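Visit report: the Brester parcel depot, Promitville

We went to the Brester open afternoon in November. Brester packs and forwards parcels for small shops that don't have the space to do it themselves, and twice a year it lets the public in to see how it is done. The visit is free but you have to book, and groups are kept to 18 people. Ours was full.

The depot is on the Trumwood estate, a ten-minute walk from Promitville station. The walk is flat but there is no pavement for the last stretch, so bring decent shoes if it has been raining. Reception is up one flight of stairs, with a lift at the back of the building for anyone who needs it. You sign in, hang up your coat and are given a yellow waistcoat. Bags go in lockers, which take a pound coin and give it back.

The tour starts in the goods-in bay. Stock from the shops comes in through two roller doors and is checked against a list before it goes anywhere else. On our visit one delivery was short and had been put to one side with a note taped to it. The guide explained that short deliveries are the most common problem they have and that most of them turn up the next morning on another van.

From there you go through to the store. It is a long room with metal racking on both sides and an aisle wide enough for a trolley. The racking is numbered, and the last bay is number 2367, though the numbers skip in places where old racking was taken out. Small things are kept at waist height and heavier things on the floor. The aisle is one way. We had to go all the way to the far end and come back up the next one to look at something we had missed, and it was cold down there.

Next comes the box store, which I found more interesting than I expected. Brester buys most of its cardboard flat from a firm called Nijs and makes the boxes up as they are needed. There are 10 standard sizes. The guide passed some samples round so that we could feel the difference between single-wall and double-wall board. Double-wall is a good deal stiffer and they use it for anything with glass in it. Used boxes are kept too, if they are clean and the corners are sound, and go out again for orders between shops.

We were each given an order slip and shown how to pick a box for it. The rule is to leave a gap the width of two fingers all round for paper. Most of us chose a box that was too big. The paper comes off a roll in a long crumpled strip and you tear off what you want. Tape goes along the middle seam first and then across the ends. The tape guns take some getting used to and mine stuck twice.

After that we moved on to labels and sorting. The label has to lie flat on the largest face, clear of the edges, with no tape over the barcode if it can be helped. A crease through the bars can stop the scanner reading it, so the label is smoothed down with the hands as soon as it is on. Some of the parcels that pass through have come from abroad and still carry labels in other languages. Those are left for the sorters to match up by the code in the heading. 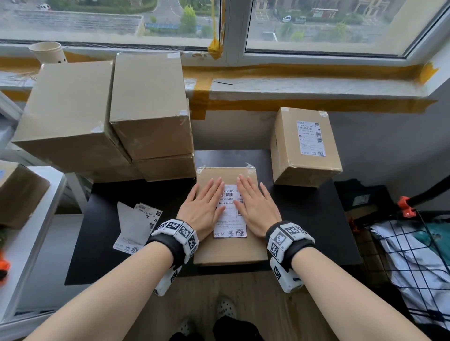 Flat parcel on the table by the window, labelled A161 BB 28.

Boxes waiting their turn are kept by the window or against the wall, and the plain ones are easy to tell from the ones that already have a label. A label with no parcel under it has to be matched up before the end of the shift. The guide said that this can take longer than the packing.

The tour ends at the loading doors, where parcels are put in cages by area. The first van leaves at 5 in the afternoon and we were asked to stay behind the painted line while it was loaded. It took less time than I thought it would.

Tea and biscuits were served in the canteen afterwards. There was a table of leaflets, including a price list for shops and a useful sheet on packing awkward shapes, such as lampshades and picture frames. I took a copy of each. Questions were mainly about costs and breakages. They told us that most breakages come from boxes with too little in them and not from rough handling.

The whole visit lasted just under two hours. There is a lot of standing and only the canteen has seats. The sound in the goods-in bay is poor when the doors are open, so stay near the front if you want to hear. Photographs are allowed except in the office. The next open afternoon will be in the spring and bookings are taken at reception or by telephone.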